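Akthorpe Tabletop Handling Set
Data card and rules of practice

Version of 7 September 2025
Maintained by the Akthorpe manipulation group, with recording sites at Forkberg and Lapointe

Summary

The Akthorpe Tabletop Handling Set contains 741 recorded episodes of short pick-and-place tasks with toy food and small household objects. Wrist camera video is stored with joint positions, gripper opening and a one-line task instruction. This card states the rules under which episodes were recorded, reviewed and accepted, and the duties of anyone who adds to the set.

Contents of the release

episodes/ – one folder per episode
objects.csv – object register, 123 entries
rules.txt – full operator rules, both sites
rejected.csv – list of rejected episodes with reason codes
CHANGES – record of corrections since May

Intended use

The set is meant for training and testing grasp policies at low speed on rigid and semi-rigid objects. It should not be used to support a safety claim for any robot that works near people. The objects are props, and their weight and surface friction differ from those of real food.

Recording rules

1. No person may reach into the work area while the arm is powered. The operator must hold the stop control for the whole episode.
2. Every object must be entered in the register before it is used. Unregistered objects on the table do not void an episode if they are not handled, but they must be noted in the "other_items" field.
3. Episodes are limited to 90 seconds. An episode that runs over is closed and marked "timeout".
4. Failed grasps are kept. Operators may not delete an episode on their own authority.
5. The task instruction is written before recording begins and may not be changed afterward. If the arm handled a different object, the episode receives code M and the instruction stays as it was.
6. Gripper force settings are fixed for each session and stored in session.txt. A change of setting starts a new session.

Review and labeling

Each episode is checked by 2 reviewers who did not operate the arm. Where they disagree, the episode is held back until the site lead has ruled on it. The label "held" applies to a frame in which both fingers touch the object. It makes no statement about whether the object has left the table, which is recorded separately under "lifted". Motion blur in the background is not a ground for rejection, provided that the contact between fingers and object can be judged.
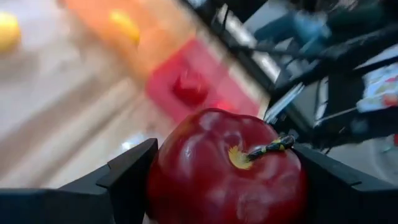

Figure 1. Wrist view of an artificial apple between the gripper fingers. Frame label: held.

Known limits

Lighting differs between the two sites and was not corrected. Glossy objects show strong highlights, and color-based methods may perform poorly on them. Sessions recorded with the Mutard mount, used only at Lapointe, have a slightly lower camera angle and are flagged in session.txt.

Adding to the set

Contributors must follow rules.txt in full and submit the session file with the episodes. Partial sessions are accepted if the reason for stopping is given. Corrections to existing labels should be sent as a separate request – please do not combine them with new recordings.

Terms

Research and teaching use is permitted with credit to the Akthorpe manipulation group. Copies passed to third parties must include this card and rejected.csv.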